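Flowered Walls Help Two-Armed Robots Cope With Clutter, Zorley Team Finds

3 January 2024

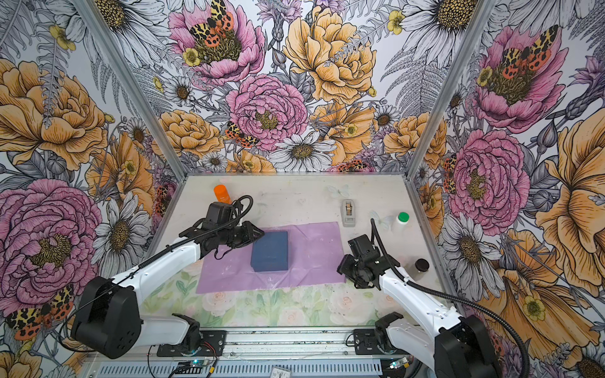 A robot that learns to handle household objects in a plain white booth will often lose its way the moment somebody hangs a bright curtain behind it. Anyone who has spent time around these machines has a story along those lines, and the small manipulation group at Zorley has more of them than most. Now the group has something to show for all that frustration: a training method it calls Tavano, written up in a report released to partners this week, which relies on busy backgrounds, changed often, and on a good deal of patience from the people at the controls.

The idea came out of a bad week last August. The team had a policy that could open boxes and set bottles upright very nicely in its own booth, and then took it down the hall to a second station with different walls, where it promptly began reaching for things that weren't there. "It had learned our booth beautifully," said Idrisa Mutiso, who leads the work and still laughs a little when she tells it. "We had been so careful to keep everything tidy, and the tidiness was the trouble."

So the group went shopping for wallpaper. The booths were relined with large prints – peonies, daisies, ferns and moths among them – and the tabletops were dressed with mats and pieces of cloth that could be swapped between sessions. Operators then guided the two arms through ordinary jobs with ordinary things, the sort of boxes, bottles and jars you would find in anybody's kitchen or desk drawer. The arms work as a pair, with one steadying an object while the other does the fiddly part, and the objects are put down in a different arrangement each time.

In all, the team collected 2,751 demonstrations this way. That is a modest number by the standards of the field, and Mutiso is the first to say so. What sets Tavano apart is what happens afterward. Each recording is paired with others of the same job done in front of a different wall, and the software is asked to come up with the same motion for both. Over many passes it learns to give less weight to whatever changes with the decor and more to the thing that needs picking up. The printed moths, which are close in size to some of the smaller objects, turned out to be especially good teachers, and the group has since gone looking for more patterns with small, sharp-edged figures in them.

To see whether any of it worked, the robots were given 163 trials at a station whose walls and table coverings had never appeared in training. The policy trained with Tavano finished 137 of them. Most of the failures came from slippery caps and from cloth that bunched up under a box as it was being moved, and very few could be blamed on the background.

Leandro Domínguez, who looks after the stations and has hung more wallpaper than he ever expected to, would like people to keep the result in proportion. The lighting was much the same throughout, he points out, and so were the arms. "I wouldn't want anyone reading this and thinking we could wheel it into their grandmother's dining room tomorrow," he said. "But I'd be a lot less nervous about the curtains."

Two other groups, Skatetti and Benítez, have agreed to try the method on their own equipment over the coming months, using wall coverings of their own choosing. Zorley will share the recordings with both, along with a short guide to setting up a booth that covers, among other things, how to get the seams flat in the corners. The team's own next round will bring in changing light and a wider range of fabrics, and Mutiso says she is happy to hear from anybody with leftover rolls, the louder the better.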